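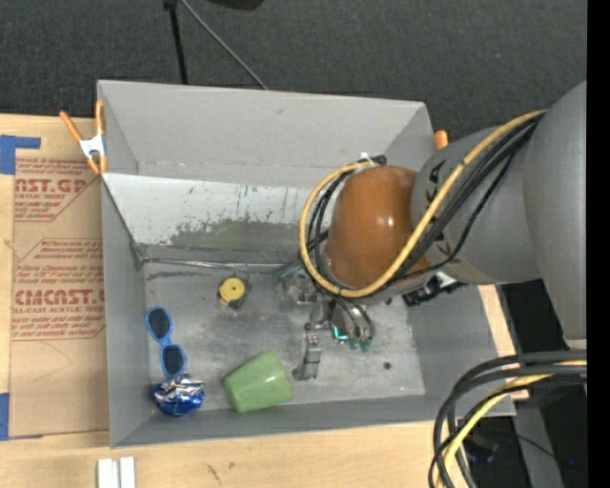
Grey bin on the bench, February.

Shed clear-out and swap day – what's in, what's out

Quick one this month, I'm typing this between loads so forgive the spelling. The swap day is on again at the Treloar Street hall, doors at 9 in the morning, finished by 2. Same rules as last year more or less. Couple of changes, read on.

Last year we had 476 through the door, which was lovely but the queue went past the bakery and they weren't thrilled. So two doors this time. Drop-offs at the side, browsers at the front. Please don't come in the front with a wheelbarrow. You know who you are.

What we want. Hand tools, garden tools, jars with lids, paint tins at least half full with the colour still readable, bike bits, timber longer than your arm, pots, hose fittings, kids' gumboots. Sewing stuff went in minutes last time so more of that. Curtains if they're clean. Books yes, encyclopedias no, sorry, we still have three sets from the last one.

What we don't want. Mattresses. Car batteries. Anything with a petrol smell. Gas bottles, even if you swear it's empty. Tellies. The tip takes tellies for nothing up to the end of the month so no excuse really. And no more single ski poles please.

Sorting your own shed first? A few thoughts from doing mine. Pull the lot out onto the lawn before you decide on anything. Put the "maybe" things in one tub and tape it shut with the month written on the lid. If you haven't opened it by winter it goes. I had a drawer of keys, not one of them fits a lock I own, kept two for luck. Found my good secateurs behind the paint, rusted solid. Soaked them overnight in vinegar, scrubbed with a bit of steel wool, oil on the pivot, good as they were. Well, nearly.

Screws and nails – don't bother sorting by size unless you enjoy it. Inside ones in one jar, outside ones in another. That's the whole system and it's lasted me years.

Mice. If you've got them you'll know by the birdseed. Metal bin with a tight lid for seed and fertiliser, and get anything cardboard up off the floor. I lost a whole box of Christmas lights to them. Wear a mask when you sweep up and damp the floor down first.

Tokens. Every reasonable thing you bring in gets you a token, one token one item, big things two. We've had 400 printed, the green ones, and they need to come back at the end so pleese don't take them home in your pocket. Didn't bring anything? Gold coin each and help yourself after 11.

The mending table is back. Chalerm Khamphan is running it again, and he's asked me to say he'll do handles, blades, zips and loose chair legs, and he will not do hair dryers. Put your name on the sheet when you get in, it fills up fast. There were 28 jobs on the list last time and he got to nearly all of them, skipped lunch to do it, so somebody bring the man a sandwich. Axe handles: bring the head AND the new handle, he doesn't carry spares.

Tables. We have 34 booked, a few left along the back wall near the kitchen. No charge for a table but you need to be set up by half past eight and stay till the end. Packing up at noon and leaving a box of odds and ends under the table is not on. Bring your own cloth, and a chair if your back is like mine.

Food. Sausages out the front, veggie ones on a seperate plate, tea and scones in the kitchen. Scones always welcome, label them if there's nuts. Bring your own mug, we're short since the cupboard shelf let go.

Parking – not on the oval. The grass is only just coming back in the goal square. Use the school side or walk. Trailers can pull up at the side door to unload, ten minutes, then move along.

Leftovers. Whatever is still on the tables at 2 gets boxed for the op shop, except timber, which goes in my ute and ends up as kindling. If you want your things back, come and get them before then. We had some grief over a birdcage last year and I'm not doing that again.

Still need hands for the pack-up, an hour tops, plus anyone with a trolley. Name on the list inside the hall door or grab me at the shop.

Next month: tomatoes that wouldn't ripen, and the bus timetable again.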